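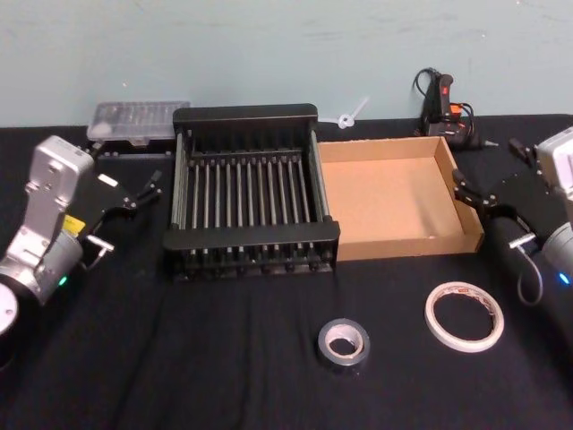 3. 水切りラックの設置と使いかた

本章では、Bornent 水切りラック(黒)の組み立て、置き場所の決めかた、食器の並べかた、日常の手入れについて説明します。開梱と部品の確認は第2章、Dobson シリーズの棚と組み合わせる場合は第5章をご覧ください。

3-1 各部の名前

上枠:ラックの上側を囲む黒い枠です。
下枠:ラックの下側を囲む黒い枠です。丸足が付きます。
側板:上枠と下枠をつなぐ左右の部品です。すき間のある形で、風が横に抜けます。
仕切り棒:内側に並ぶ細い縦の棒です。棒と棒の間に皿を立てます。
丸足:下枠の下に付く小さな丸い足です。

以下の説明では、丸足のある下枠を下にして置いた状態を基準に、使う人に近い側を「手前」、壁に近い側を「奥」と呼びます。

3-2 置き場所を決める

1. 平らで、がたつきのない台を選びます。調理台、配膳台、テーブルのいずれでも使用できます。

2. 台の上を乾いた布でふき、パンくずや砂粒を取り除きます。丸足の下に粒が残っていると、台に傷が付くことがあります。

3. テーブルクロスを敷いた台に置く場合は、布のしわを伸ばします。しわの上に丸足がのると、食器を入れたときにラックが傾きます。

4. 壁ぎわに置く場合は、ラックの奥と壁の間を 4 cm 以上あけます。

5. 上方に吊り戸棚があるときは、扉を開けてみて、立てた皿の上端に当たらないことを確かめます。大皿を使う家庭では、いちばん大きい皿を実際に立てて確認してください。

6. 通路に面した台では、台の端からラックまでを手のひらの幅ほど離します。

注意
コンロ、オーブントースター、電気ケトルの蒸気口の近くには置かないでください。熱で表面の仕上げが変色することがあります。

注意
電源タップやコードの上に置かないでください。水滴が落ちて感電や故障の原因になります。コードがラックの下を通っている場合は、先に位置を変えてください。

メモ
布の上で使う場合、布は水を吸います。洗いたての食器を続けて置くときは、別売の受け皿を下に敷くか、吸水マットを重ねてください。濃い色の布は色落ちすることがあるため、白木の台に直接敷くときはとくに確認が必要です。

3-3 組み立てる

必要なもの:付属の六角レンチ、付属のねじ 4 本、やわらかい布 1 枚

作業台にやわらかい布を広げてから始めてください。所要時間の目安は示しません。急がずに進めてください。

1. 下枠を布の上に置きます。丸足が下になっていることを確認します。

2. 左の側板を下枠の溝に差し込みます。奥まで入ると、段差がなくなります。

3. 右の側板も同じように差し込みます。側板に左右の区別はありませんが、上下はあります。刻印のある端が下です。

4. 上枠をのせ、側板の上端に合わせます。片側だけを先に押し込まず、両手で左右を同時に下げます。

5. ねじを 4 か所に入れ、指で回せるところまで締めます。この段階ではレンチを使いません。

6. ラックを上から軽く押し、台の上でがたつかないことを確かめます。がたつくときは、ねじを少しゆるめて枠をなじませてください。

7. レンチで、対角の順にねじを締めます。止まったところからさらに力を加えないでください。

8. 仕切り棒を 1 本ずつ指でつまみ、抜けや曲がりがないか見ます。仕切り棒は工場で取り付け済みです。お客様が取り外すことはできません。

注意
仕切り棒を持って本体を持ち上げないでください。棒が曲がり、皿がまっすぐ立たなくなります。

注意
電動ドライバーは使用しないでください。ねじ山がつぶれた場合の部品交換は有償になります。

メモ
組み立て直後は、仕上げのにおいが残っていることがあります。風通しのよい場所に一晩置くと弱まります。気になる場合は、3-6 の手順で一度洗ってから使ってください。

3-4 食器を並べる

はじめて使うときは、ラック全体を水ですすぎ、布でふいてから食器を入れてください。

1. 洗った皿は、流しの上で一度振って水を切ります。

2. 大きい皿から先に入れます。仕切り棒の間に差し込み、皿の縁が下枠の側に届いていることを確かめてから手を離します。

3. 皿の表をすべて同じ方向に向けます。向きが混ざると皿の底どうしが当たり、欠けることがあります。

4. 深皿と茶わんは、間を 1 列あけて入れます。高台のある器は少し傾けておくと、底のくぼみに水が残りません。

5. 小皿は手前寄りに立てます。奥に入れると、取り出すときに大皿に手が当たります。

6. まな板は、薄いものに限り、左右どちらかの端に立てられます。厚みのある木のまな板は仕切り棒を押し広げるので入れないでください。

7. コップ類は、ラックの横に敷いた吸水マットの上に伏せます。仕切り棒にかぶせて乾かすことはおすすめしません。

8. 全体を見て、重い皿が片側に集まっていないか確認します。集まっていたら、左右に分けて入れ直します。

本体にのせられる重さの上限は 6 kg です。ぬれた食器の重さを含みます。上限を超えると、下枠がたわみ、丸足が外れることがあります。

注意
包丁、ピーラー、キッチンばさみなど、刃のあるものを仕切り棒の間に立てないでください。側板のすき間から刃先が出るおそれがあります。

注意
鍋やフライパンをラックの上にのせないでください。上枠は食器を支えるための部品ではありません。

注意
薄手のワイングラスは、ほかの食器と一緒に入れないでください。

3-5 まわりに置くものについて

ラックの左右には、食器を出し入れする手が通る余地が必要です。小物を並べて使う場合は、次のとおりにしてください。

1. ラックの手前には、背の高いものを置かないようにします。瓶やポットは横へ移します。

2. 紙や段ボールのトレイを小物入れとして使う場合は、水滴のかからない位置に置きます。ぬれた段ボールは底が抜けやすく、持ち上げたときに中身が落ちます。

3. 工具や文具など、台所用品でないものが同じ台にあるときは、食器を入れる前に片づけるか、別の容器にまとめます。油の付いた工具は食器と同じ布の上に置かないでください。

4. 洗剤とスポンジは流しの側に置きます。ラックの上枠に引っかけないでください。

5. ふきんは側板に掛けられますが、掛けたままにすると風が通らなくなり、食器の乾きが遅くなります。1 枚を二つ折りにして短い時間だけ掛けるか、別の場所に干してください。

メモ
テーブルクロスのすそが台から長く垂れている場合は、すそを内側に折り込んでください。布が引かれると、ラックが食器ごと動きます。小さなお子様やペットのいる家庭では、布を敷かずに使うことをおすすめします。

3-6 手入れをする

毎日

食器を片づけたあと、乾いた布で下枠と丸足のまわりをふきます。丸足のすぐ内側は水が残りやすいところです。黒い表面では水あかが白く目立つので、たまる前にふき取ると跡が残りません。

週に一度

1. ラックから食器をすべて出します。

2. 両手で左右の側板を持ち、流しに運びます。

3. 台所用の中性洗剤を薄めた水をやわらかいスポンジに含ませ、上枠、側板、下枠の順に洗います。

4. 仕切り棒は、スポンジを二つに折って棒をはさみ、上から下へ動かします。横向きにこすると棒に力がかかります。

5. 側板のすき間は、やわらかい歯ブラシで洗います。

6. 洗剤が残らないように水ですすぎます。

7. 布で水気をふき、ラックを横に倒して下枠の裏側も乾かします。

8. 台に敷いた布やマットは外して洗い、完全に乾いてから敷き直します。

2 か月に一度

ねじのゆるみを確認し、ゆるんでいれば付属のレンチで締めます。丸足が割れていたり、外れかけていたりする場合は、使用をやめて交換してください。

白い水あかが取れないとき

クエン酸を水に溶かし、布に含ませて汚れの部分に当て、しばらく置いてからふき取ります。そのあと必ず水ですすいでください。クエン酸と塩素系の漂白剤を一緒に使うと有害なガスが発生します。絶対に混ぜないでください。

注意
金属たわし、研磨剤入りの洗剤、メラミンスポンジは使わないでください。表面の仕上げがはがれます。

注意
食器洗い乾燥機には入れられません。熱湯をかけることも避けてください。

3-7 移動と保管

1. 食器を入れたまま移動しないでください。短い距離でも、先にすべて出します。

2. 左右の側板の下寄りを両手で持ち、まっすぐ持ち上げます。引きずると丸足が外れたり、下の布が寄ったりします。

3. 長く使わないときは、洗って完全に乾かし、紙で包んでから箱に入れます。ビニール袋で密封しないでください。

4. 箱の上に物を重ねないでください。仕切り棒が曲がることがあります。

5. 組み立てたまましまう場合は、大きな布をかけてほこりを防ぎます。再び使う前に水洗いしてください。

3-8 困ったとき

ラックががたつく
ねじをゆるめ、平らな台の上で上枠を軽く押さえながら締め直します。それでも直らないときは、布のしわや台のゆがみを確認してください。場所を変えて収まるなら、本体の異常ではありません。

皿が倒れる
仕切り棒の間隔に対して皿が小さすぎる場合があります。直径の小さい豆皿は立てずに、マットの上に伏せてください。深い鉢も同様です。

皿が抜けない
皿を上にまっすぐ引いてください。左右にこじると、隣の仕切り棒が曲がります。縁の厚い皿は、次回から端の列に入れると抜きやすくなります。

下に敷いた布がいつもぬれている
食器の水切りが足りないか、受け皿を使っていないことが考えられます。受け皿を使っている場合は、水がいっぱいになっていないか見てください。

黒い色が手や布に付く
仕上げがはがれている可能性があります。使用をやめ、販売店に相談してください。

組み立てたときに上枠が入らない
側板の上下が逆になっていることがあります。いったん外し、刻印の位置を確かめてください。

3-9 別売品と交換部品

Pindumach 受け皿(ラック下用)
Pindumach 吸水マット
丸足セット
ねじとレンチのセット

受け皿の希望小売価格は 2,605 円です。ほかの部品の価格は販売店にお問い合わせください。仕切り棒だけの販売はしていません。曲がりや折れがある場合は、本体ごとの交換となります。

注文の際は、下枠の裏にある型番と、本体の色をお伝えください。前の型のラックとは丸足の差し込み部の形が異なり、4 月以前の出荷品には新しい丸足が合わないことがあります。

発行:Ullthorpe 取扱説明書係
改訂:2023年1月31日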